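Looking after a cloth gripper at home: small tips from our laundry corner
Posted by Beatriz Marinho, 23/08/2023

My brother Lourenço and I keep one robot arm at home for picking up laundry. We learned most of these things by making the mistake first, so maybe they save you an evening.

Clean the floor before the fingers

Sweep the floor before every session. Lint and sand stick to the pads, and then the cloth slips. I use a dry microfiber mop and no wax. With wax the fingers slide when they touch down, and the cloth only moves away from them.
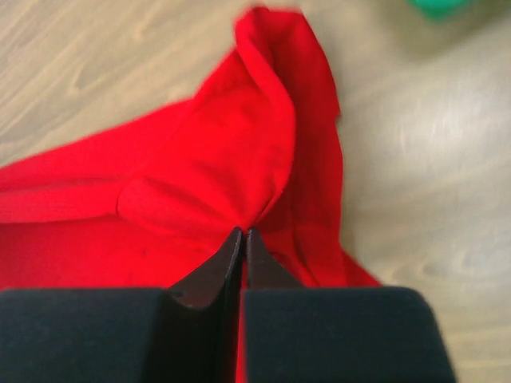 For practice I prefer soft cotton with some thickness. Push a fold up with your hand and let the fingers close low on it. If they close on the flat part, they take almost nothing. Our closing force is set to 19 percent, and for towels I go up by 2. More than this leaves marks on thin knits.

Washing the pads

Switch off the arm and wait until the light on the controller is out. Wipe the pads with a damp cloth and one drop of dish soap, always from the base to the tip. Do not use alcohol, it made our old pair hard and shiny. Let them dry overnight.

We change the pads after 175 hours of work. At 50 hours I only look at the edges and press them with my nail. If a corner lifts, I do not glue it again, I put a new pad. 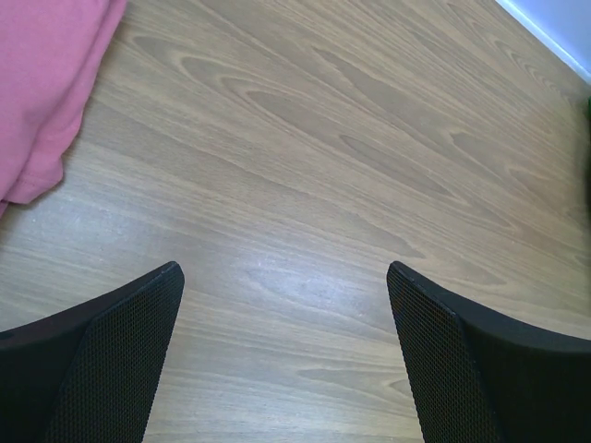 Zero the opening every time you take the fingers off, even if you put them back in the same holes. Open all the way, close slowly with nothing in between, and see that both tips arrive together. When one comes first, loosen its screw a half turn, push it straight and tighten. Gwion Parry from Flulham wrote to me that he does it with a strip of paper between the tips. It works well too.

Where to put the tray

1. Use a low tray. With high sides the wrist hits the rim.

2. Push it against the wall, better in a corner, so it cannot run away when the arm touches it. 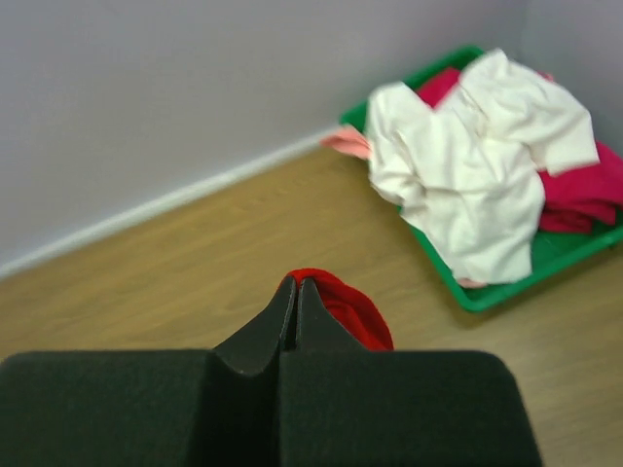
3. Mark the tray position on the floor with masking tape. Change the tape when it gets dirty.

4. Empty the tray before the pile is higher than the rim by one hand.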